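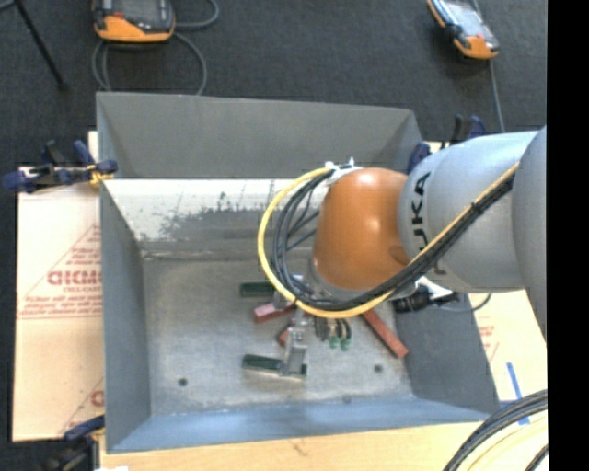 Allix micrometer set — readme for the download pack

What's in here
- spec sheet, all 3 sizes
- calibration form, blank
- wall chart for the spindle threads (print it big, the small text goes muddy)
- price list, February

Outside micrometers for the workshop bench and inspection room. Satin chrome frame, carbide faces, ratchet stop. Ranges 0-25, 25-50 and 50-75 mm. Setting rods come with the two larger sizes. The small one doesn't need one, please stop asking the Fenel counter for it.

Reading
Graduation 0.01 mm on the thimble. No vernier on this series. If you need microns you want the Semeniuk digital, different pack, different form.

Zeroing
Wipe both faces with clean paper. Close with the ratchet, 2 clicks, look at the line. Off by a hair? Turn the sleeve with the C-spanner in the case lid. Off by more than that, slacken the thimble first and reset, then do the fine bit on the sleeve. Don't use pliers. We can tell.

Storage
Leave a gap between the faces. Drop of light oil on the spindle, not on the faces. Lock off. The case is not waterproof whatever the old leaflet said — that leaflet is withdrawn.

Calibration form
Fill in the serial from the back of the frame, not the number on the case, cases get swaped around all the time. Five points per size plus zero. Room temp goes in the top box. Forms with no temp get sent back.

Orders
Code TR-M for the set, TR-M1 to TR-M3 for singles. Trernudico does the trade packs, up to 100 pieces, anything bigger ask first. Stock at the last count was 1,795 across all sizes, mostly the 0-25.

Known problems
- spec sheet page two still says "friction thimble" in the header. It's a ratchet. Will fix
- price list columns shift if you open it in an older spreadsheet program
- C-spanner drawing is upside down on the wall chart, teh spanner works either way up

Changes
Form now has a box for the checker's initials. Inch table taken out, was wrong in two rows, coming back when it's been rechecked.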